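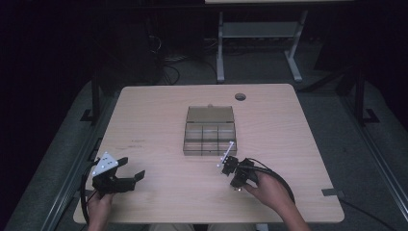 1/ Sorting the small parts drawer, January 2025

Long overdue. The drawer under the bench held screws, crimp ferrules, fuses, heat shrink offcuts and one tea bag. Everything out, then back in by type. Notes as I go, mostly for my own reference.

2/ The box is a six-cell organizer, two rows of three, fixed walls, hinged lid. Smoky brown plastic, translucent enough that you get a rough idea of the contents with the lid down. Small tab on the lid edge for lifting. I prefer fixed walls. Removable dividers let M2 washers migrate underneath.

3/ Six cells is a hard limit, so categories had to be decided before anything went in. Final list:
back row - M2 screws, M3 screws, M3 nuts
front row - washers, ferrules, glass fuses
Anything that doesn't match goes in a jar and gets looked at in August.

4/ Why fasteners at the back: I reach for the front row more often. Ferrules get used daily. M2 screws come out maybe twice a month.

5/ Table note. The wood-grain top has a round cable hole in it near the far right. Small parts roll. Masking tape over the hole before tipping anything out, remove when done. I lost a grub screw down one of these last year and found it in a shoe.

6/ The box sits mid-table with the lid standing up at the back. Raised lid makes a decent backstop for nuts that bounce. Don't lean on it, though. I cracked the hinge on an older Nenero box doing that and it never closed square again.

7/ Sorting method for M2 vs M3: a scrap of 2 mm steel with a 2.5 mm hole drilled in it. M2 drops through, M3 doesn't. Faster than calipers and easier on the eyes after the first hundred.

8/ Length is a separate problem. I've stopped sorting by length inside a cell. Tried it with paper envelopes, spent an evening on it, and they were mixed again within two weeks. Pick by eye, check against the part.

9/ Marietjie Mnguni asked whether I label the cells. No. Labels on the lid line up only while the lid is shut, and on this style they mirror front to back when it's open. I keep a card with the layout in the drawer instead. Pencil, so it can change.

10/ Fuses: read the end cap on every one before it goes in the cell. Mine were a mix of fast and slow blow at the same rating, which is how you end up replacing the same fuse three times in an afternoon. The slow ones are now in the jar with a tag on it.

11/ Do not fill cells to the rim. Two thirds is plenty. Over that, parts ride over the wall when the lid closes and you've made a mixed cell again. Surplus M3 nuts went into a zip bag on the shelf.

12/ Folke Hedlund suggests a magnet in the bottom of the screw cells. Works for steel. My M2s are mostly stainless and ignore it. Also magnetizes the rest, and then they stick to the tweezers.

13/ Still unresolved: where heat shrink goes. It's too long for any cell uncut, and cutting it to fit means it's always the wrong length. Currently in a mug, sorted by colour. Open to suggestions that aren't another mug.

14/ The tea bag went in the bin.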